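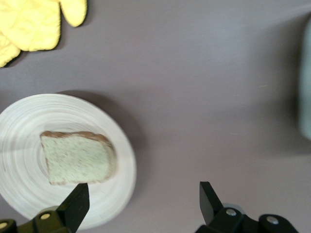 Good evening, everybody, and thank you for coming out on such a warm night. (Wait for the chairs to settle.) I'm Rungnapa Yensuk, and I've been baking bread at home in Seruton for longer than my knees would like me to admit.

So, burns. I want to begin with my own, the one on my left wrist – hold it up, let the front row see. I was reaching over a hot pan for the back loaf, chatting away to my sister on the phone, and I had a folded dish towel in my hand. A damp one! Damp cloth lets the heat straight through, and I knew that perfectly well, and I did it anyway.

Ask who here uses a towel. Let them laugh, don't rush this part.

Then on to mitts. Check the thumb seam first, that's where the padding goes thin. Put your hand inside and press with the other one, and if you can feel your own fingernail, it's time to let that mitt go, however fond of it you are.

If somebody does get burned: cool running water, a good long while, rings off early. No butter, please – I know, my grandmother swore by it too. Anything large, or on the face, goes to a doctor.

Slow down here. Mention the handout, 50 copies by the door, share if we run short.

Then questions, and after that the rye from Gachanja's oven, with plenty of jam.

Recent talks
Keeping a Starter Through Summer
Clullotell Market: Buying Flour by the Sack
Knives, Boards and Sore Shoulders
An Evening of Surnametti Flatbreads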